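4.2 Where the savings came from

It is worth lingering a little over the diaries, because they gave us far more than the booking records did on their own. Of the 287 travellers who began the study, 96 kept a diary all the way through, and we are very grateful to them, for it is no small thing to write down the price of every sandwich while you are supposed to be enjoying yourself. Most were past the age of sleeping in dormitories, and several told us so quite firmly. They wanted a private bathroom, a decent breakfast and a train that left after nine, and they still wanted to spend less than they had the year before.

The largest saving came from staying put. Travellers who spent six nights or more in a single town, usually Paucar or Rikier, paid less per night for their room and a good deal less for getting about, and they ate better too (or so they felt, and we have no reason to doubt them!). By the third day they had found the bakery, the cheap lunch and the bus that the visitor leaflet leaves out. The furnishings of a let came up less often than we had expected. A table to eat at was mentioned warmly, and little else was.
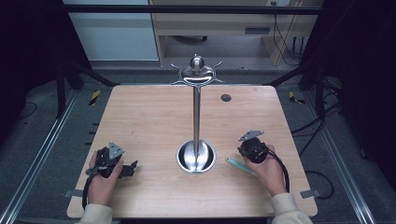

Figure 3. Light wooden tabletop with a polished steel stand.

Moving the dates of a trip mattered nearly as much, although here the picture is more mixed. Those who went to Paucar in November paid 20 per cent less for the same rooms than those who went in high summer, and many were delighted with the quiet. Others found the ferry to Rikier running only once a day, and had to pay for an extra night they had never planned on, which ate up a fair part of what they had saved. We come back to this in Section 5, where the ferry timetable is treated as a cost in its own right.

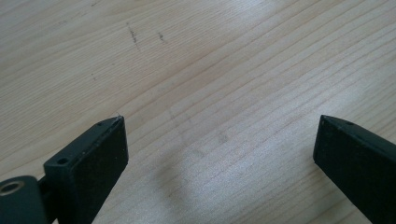 Figure 4. Grain and small dark marks on the tabletop.

Booking through Prudo or Kovitum made less difference than the diarists themselves believed. People were fond of whichever site they had used first and tended to credit it with the whole of a good bargain, even where the two prices matched to the penny. Ringing the guest house directly was cheaper more often than either, though it did call for some patience, and now and then for a few words of the local language. We would have liked to ask more about these calls, but the diary form had no space set aside for them, and what we know comes from notes written kindly in the margins.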